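Stacked washers — do you leave the bottom door open?

parquet_pam
We finally went stacked, one on top of the other, white on white, straight on the wood floor. I'm 5 loads in and already arguing with my sister about the bottom door. I say leave it open between loads!
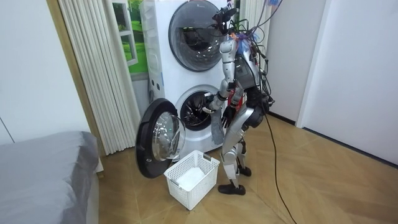
Does the basket go on the floor or on a stool?
On the floor, right by the lower drum, so a dropped sock lands in it.

Idix40
Open, always. Gray gaskets get funky fast. I wipe mine every Friday with an old towel.

L. Hendriks
Disagree — I shut mine. My shins have met that door too many times. 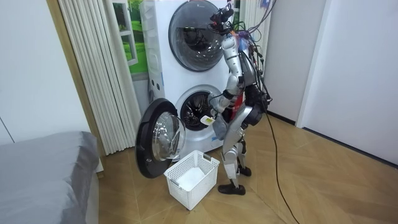
Lower drum open, top one shut.

Idix40
Crack it 2 inches then, Liesbeth. Shins saved.

parquet_pam
Ha, maybe. And do you sort at the basket or straight into the drum? I pull things out one by one, gray stuff first.
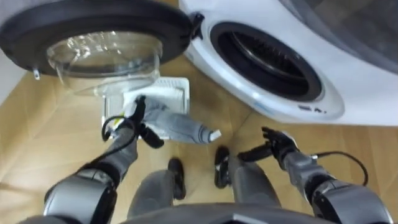
Re: Sorting at the basket

L. Hendriks
At the basket. On that much we agree!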